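双腕アーム作業台 使用前点検表(共同工房用)

点検日 2018年9月7日
点検者 Tassanee Sombatkul
台の呼び名 Siriwan
記録番号 537

1. 非常停止ボタン 良
押下で両腕とも停止。復帰操作も問題なし。

2. 前側レールの固定ねじ 要処置→済
右腕の根元で2本にゆるみ。増し締めした。次回も同じ箇所を見ること。

3. ケーブルの取り回し 条件付きで可
紫のケーブルは左右とも白い結束バンドでリンクに留めてある。右ひじの外側のたるみが大きい。ひじを伸ばす動作の前に、引っかかりがないか手で確かめる。根元から下に垂れた輪にも腕や服をかけないこと。

4. グリッパーの指 良
がたつきなし。指先の摩耗は3月の点検時と変わらず。

5. 作業台の上 可
袋とトレーの作業は、物を置いた状態で干渉を確認する。トレーの粒がレール側に落ちていたら、動かす前に掃き取る。奥の小物は腕の可動範囲に入れない。 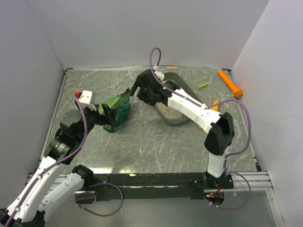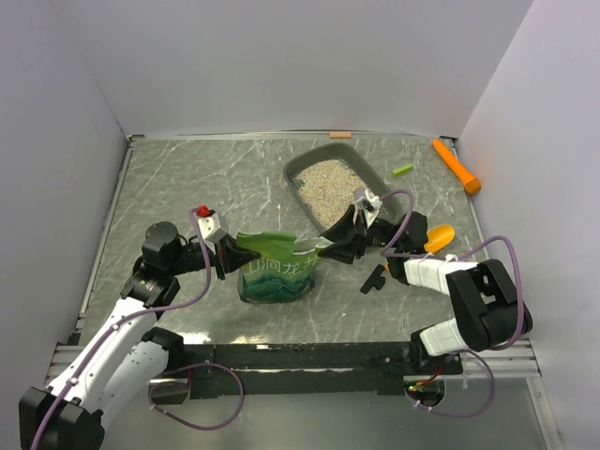 緑の袋と左右のグリッパー、右奥寄りに粒入りのトレー。2枚目は両腕で袋の口の両側を持っているところ。

6. 袋をつかむ動作 要調整
左右で引く力に差があると袋が傾く。速度設定は7のまま、右の閉じ量を小さくして再試行する。設定を変えた人はノートに値を書く。

7. 台下の電装部 要処置
右側の開口部から配線が見える状態。カバーを作るまで、通電中は手を入れない。板材はBrimcombeの棚の端材を使ってよい。

8. 電源を切った後 良
腕の落下なし。支えを当ててから切る手順は継続。

コメント
使用は可。ただし6と7が片付くまで、一人での運転はしない。カバーの寸法は11番の引き出しに入れた。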